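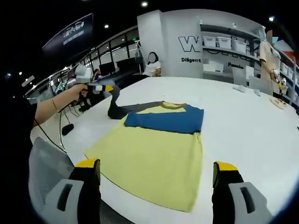 I folded for Brilholm for eleven years before anybody asked me how. I mean that. You got a table, a stack of returns, and Zamfira Grecu on your left, who hummed. Then the company bought Olska, the folding line, and somebody upstairs noticed that Olska could fold a towel beautifully and treated a sweatshirt like a crime scene. So they put me in the training room with a gripper strapped in each fist, yellow tips, like I was about to serve salad to a giant. The shirts they gave us were the loud ones, too, the color-block kind with a blue sleeve, a gray sleeve and a yellow-green body, and to this day I can tell you that you bring the blue one across the chest first and then go get the gray one by the cuff. I used to lie in bed and do it with my fingers on the blanket!

"Slower," said Wilfredo, every day. Wilfredo Baluyot ran the sessions. He was a nice kid (thirty-four, but you know) and he had a way of tilting his head at the screen when I did something he liked.

"I'm going slow."

"You did a flick."

"What flick?"

He played it back for me. There it was, my right hand giving the cuff a little snap before it laid the sleeve down. I'd had no idea. My mother did that with pillowcases.

"Should I stop?"

"No," he said. "No, do it every time."

The quota was 200 shirts a shift. On the old floor I did 347 on a good day, with Zamfira talking my ear off, so you'd think it would feel like a vacation, but those grippers are heavy by lunchtime and you can't scratch your nose. I came home with my forearms buzzing. My husband said I was picking up my fork funny.

The pay was better, I'll say that. Two dollars an hour better, and a chair with a back on it, and coffee that came out of a machine with a touch screen. Zamfira wouldn't apply. She stayed downstairs on the returns tables with the others, and when I came through at shift change she'd hold up both hands and pinch the air at me like a crab. It was funny the first week.

"You know what you're doing up there," she said to me once, at the bus stop.

"Folding."

"Mm."

We both watched for the bus. It was November and already dark, and she had her good scarf on, the one from her daughter in Wastville. I wanted to tell her about the flick. I had it all ready to say and then the 125 came and she got on at the front and I got on at the back, I don't know why, we'd always sat together.

They moved Olska onto returns on a Monday. All the training people got to go down and see, with a tray of pastries, which I thought was in poor taste with the tables pushed against the wall like that. There were four people left on the floor where there used to be a whole room of us. They wore headsets and pulled out the pieces it got stuck on, hoods mostly, and anything with a zipper. Zamfira was one of them. She'd been given a stool and a vest that said SUPPORT.

Wilfredo stood next to me with a cheese thing in a napkin. "Watch the sleeve," he said.

The arms took a shirt from the bin, some plain navy nothing, and spread it and squared it up. The left sleeve went over. Then the right arm picked up the other cuff, stopped a second, and gave it a little snap.

I laughed out loud. I couldn't help it. Then I saw Zamfira had turned around on her stool, and she wasn't looking at Olska, she was looking at my hand, the right one, hanging there with half a pastry in it.

"That's your mother's," she said.

She'd met my mother once, at the christening. They did the sheets together afterward, the two of them in my kitchen, one at each end.

"Yeah," I said.

It did another one. She slid over on the stool to make room, and I went and sat down with her, half on and half off, until the hood came through and she had to get up.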